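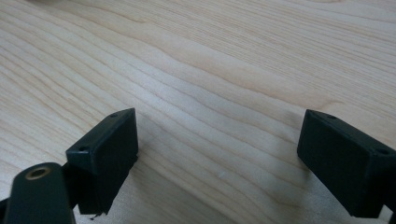

The two black fingers of a student team's gripper, open over a wood surface.

Student gripper project has a long way to go before June
Mar 4, 2022 – By the Saltberg Courier schools desk
Last updated: 4:40 p.m.

A robotics class at Saltberg Technical High wants to teach a machine to sort small hardware, and it has set itself until June to do it. Judging by an afternoon in the classroom, that looks hopeful.

The class is working with a hand-held gripper, a tool with two blocky fingers that a student opens and closes over a tabletop while a camera records. The plan is to collect 200 of these recordings and use them to train a robot arm to copy the motions. So far the class has 18 it considers good enough to keep.

The project is one of two from Saltberg entered in the Leinonen Challenge, a regional contest for high school teams. The other, a line-following cart, already runs. Teams are scored on how many parts their machine picks up and puts in the right bin without help. The gripper team has yet to run a scored practice round, and its arm is still on order.

Indell, a local machine shop, paid for the arm and most of the parts. A handout the company gave to parents says the students will leave with "job-ready automation skills." The handout does not say which jobs, and the school could not point to a former student from the class who had found one. The course is in its first year, so that may be an unfair test. It is still a big promise for an elective that meets twice a week.

What the students do learn is easier to see. They argue over grip width. They throw out recordings where a washer slides off the table, then argue about whether they should have kept them. Much of the period goes to repeating the same short reach and pinch – slow work, and some of them said so.

Neighboring Cilmont tried a similar project and dropped it before the contest, citing a lack of class time. Saltberg's schedule gives its team no more hours than Cilmont had.

The district has not decided whether to pay for the class next year. A decision is expected after the contest results are in.

Contact the newsroom | © 2022 Saltberg Courier. All rights reserved. | Back to top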